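Chapter 3
The Bed and What Is on It

Before you read

Think about the bed you slept in last night. Was it only for sleeping? Many people also read there, fold their clothes there, and leave things on it that have no other place in the room. A small bedroom often has no table, so the bed becomes the table.

In this chapter you will learn the words for bed textiles, you will practice the four basic folds, and you will read a short text by Uliana Stetsiuk about growing up in a rented house in Zistomden.

3.1 The bedspread as a working surface

A bedspread is the top cover of the bed. It is usually larger than the blanket, and it protects everything under it from dust. A quilted bedspread has layers which are sewn together, so it stays flat better than a thin one. This is useful when you want to fold something on it.

A pattern can help you too. If the bedspread has a line or a band running along the bed, put the edge of your cloth next to it. The line works like a ruler. On a very busy pattern a small item of the same color is easy to lose, so in our exercises we take a plain cloth in a strong color.

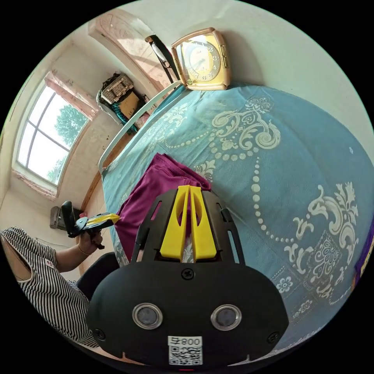
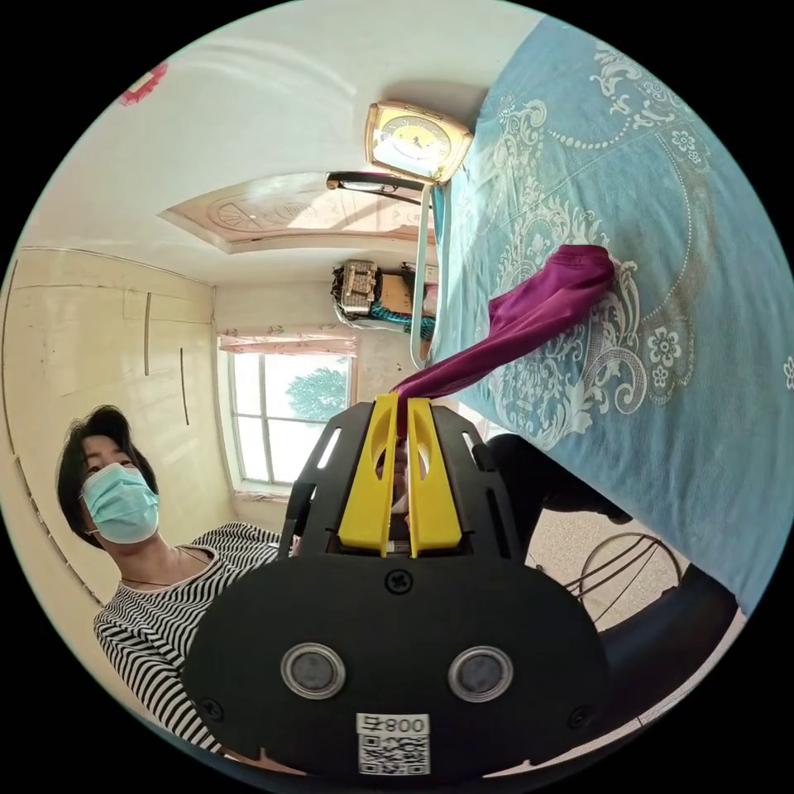
A purple cloth on a patterned bedspread, with a square clock at the top of the bed.

Clothes and cloths that come off the line are seldom flat. They have been pressed together in a basket, and the corners are hidden somewhere inside. Beginners often start to fold at once, and the result is thick in the middle and thin at the sides. Do the following first:

Find one corner and hold it.
Let the cloth hang from your hand for a moment.
Follow the edge with your other hand until you find the second corner.
Lay the cloth down and smooth it from the center to the sides.

This takes more time in the beginning – later you will do it without thinking. In the Andell method, which we use in this book, the smoothing is always done with the flat hand and never with the fingertips.

3.2 Words you will need

Bedspread: the top cover of a bed.
Headboard: the upright part at the head of the bed. It can be wood, metal or cloth.
Heap: things lying together without order.
Crease: a line in the cloth where it was folded.
Hem: the sewn edge of a cloth.

Exercise 1

Take a square cloth and fold it in half, then in half again. Open it. Describe the creases to your partner in nearly 100 words. Use at least three words from the list.

Exercise 2

Read the text by Stetsiuk on the next page. Underline every object that is lying on the bed in her story, and write down where her mother puts each one in the evening.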